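Plinthorpe Path Robot Trial
Minutes of the Safety Review Meeting
August 14, 2025

Present: trial lead, operations, path inspection, Modatel (drive and brakes), Winivik (navigation software), parks department. Apologies received from Biswas (insurance).

1. Minutes of the last meeting
Approved with one correction. Under item 4, "weekly battery check" should read "daily."

2. Unplanned stop and drift, run 37
Operations reported that the robot left its planned line on the outbound leg and crossed onto loose gravel. The remote stop was sent and acknowledged, but the robot kept rolling for 7 meters. No one was hurt. The left wheel guard was cracked and has been replaced.

Winivik said the log shows the edge detector losing the border of the asphalt and picking up the curb on the far side of the gravel as the edge of the path. The software did not flag the change. A confidence limit exists but was set too low to trigger.

Modatel said the brake engaged late. The controller was waiting for a second signal that is only needed on slopes. This setting was carried over from the warehouse version and should have been removed.

Parks asked why the run was not called off after the earlier warning. Operations said the warning went to the log and was not shown on the operator's screen. Agreed that this is a fault in itself and will be recorded separately.

3. Route
The straight section beside the football field was discussed. Parks does not want any runs there during matches or practice. Agreed. 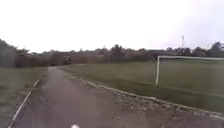

4. Actions
Modatel to remove the slope setting and repeat the stop test 6 times, loaded and unloaded.
Winivik to raise the confidence limit and send all edge warnings to the operator's screen.
Operations to keep a person walking beside the robot, with a hand-held stop, on every run.
Parks to send the field booking list.
Trial lead to send the incident report to Biswas.

No runs until the first two actions are signed off.

5. Next meeting
October, date to be set once the stop test results are in.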